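HOW DOES A TOASTER OVEN WORK?

Small oven, big heat! Let's go.

Say you want to warm up a pastry. One pastry. You could turn on the great big oven in the kitchen, sure. But then you heat up all that air, for one snack. Takes ages. A toaster oven is the little cousin. Sits on a table or a counter. Same idea, smaller box.

So what's in the box?

Mostly nothing! Just a space for the food. Then a rack, made of thin metal bars with gaps between. Why gaps? So hot air can get under the food too. A solid shelf would block it.

And the heat? Most toaster ovens have long thin parts called heating elements. Electricity goes in, the element fights it a bit (grown-ups call this resistance), and it gets hot. Really hot. Often it glows orange. You can feel the heat coming off it, like sun on your face. That kind is called radiant heat.
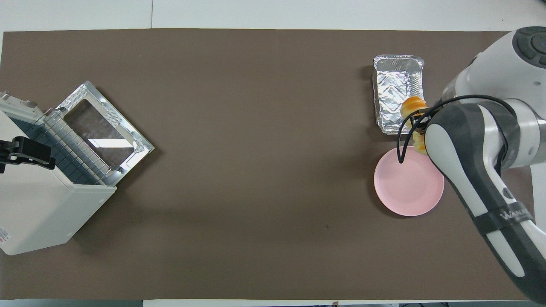 Door down, rack inside. The foil tray and pink plate are on the right.

See how the door folds down flat? Lots of little ovens do that. The door has a glass window in it, so you can peek without opening up. Good trick. Every time you open an oven, hot air rushes out and the oven has to start warming up agian.

Now, the foil tray. Foil is aluminum, a metal, squashed super thin. Heat moves through it fast. It bends easy, so the edges can be crimped into ridges, and ridges make a floppy tray stiffer. Try it with paper! Flat sheet, flops. Fold it like a fan, doesn't.

Why do pastries go brown?

Dough starts out pale. In the oven the water near the outside turns to steam and leaves. The outside dries, gets hotter, and the sugars and proteins in it start to change. New colors, new smells. It's called the Maillard reaction (say my-YAR). Toast does it. Cookies do it. The inside stays softer, it's still got water in it. 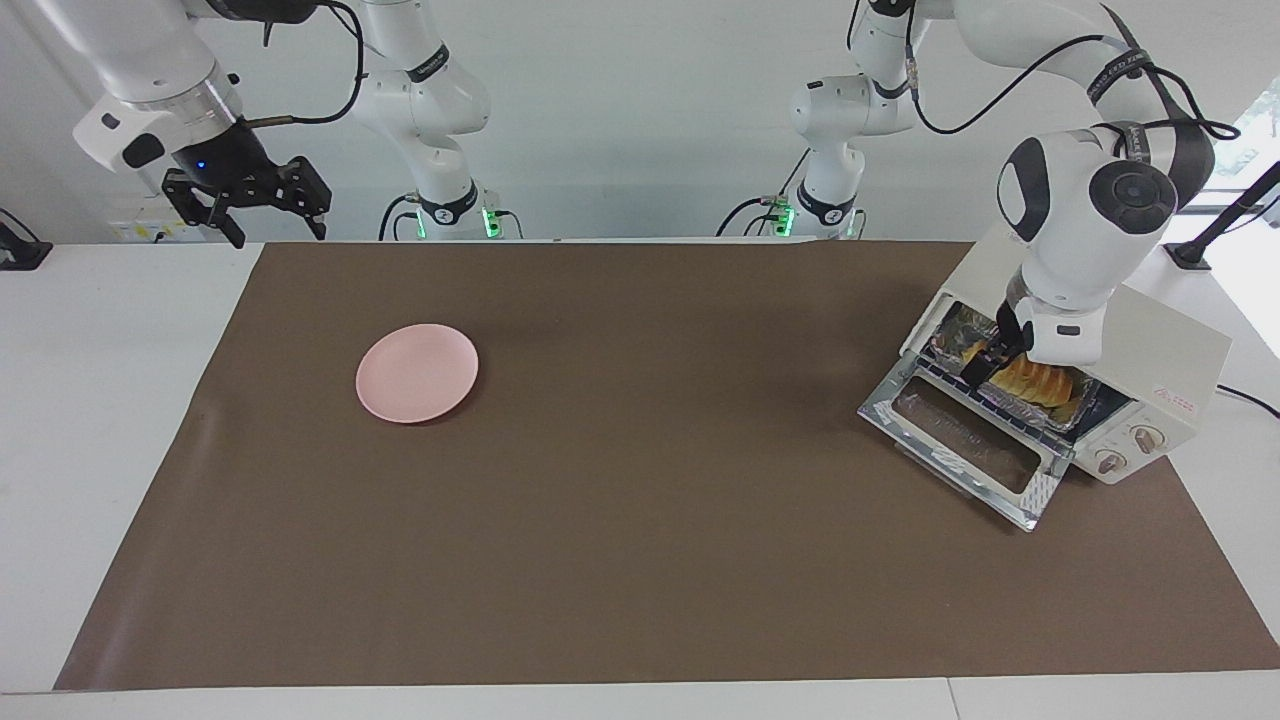
Words by Amna Farooqui for the Flernero kids' page

Look at the pastry in its foil-lined tray. Golden brown! And the round plate is sitting out on the mat with nothing on it.

Getting food out safely

Hot metal looks just like cold metal. So:

Get a grown-up. Always.
Oven mitts, dry ones. Wet mitts let the heat thru quick.
Don't lean on the open door, it gets hot as well.
Plate close by before you start, so it's a short trip.
Then wait. Filling stays hot way longer than crust. Ouch.

Words to know

Element: the part that heats up.
Radiant heat: heat that travels without touching you.
Crimp: to pinch or fold into ridges.

Next time, in April: why does popcorn pop?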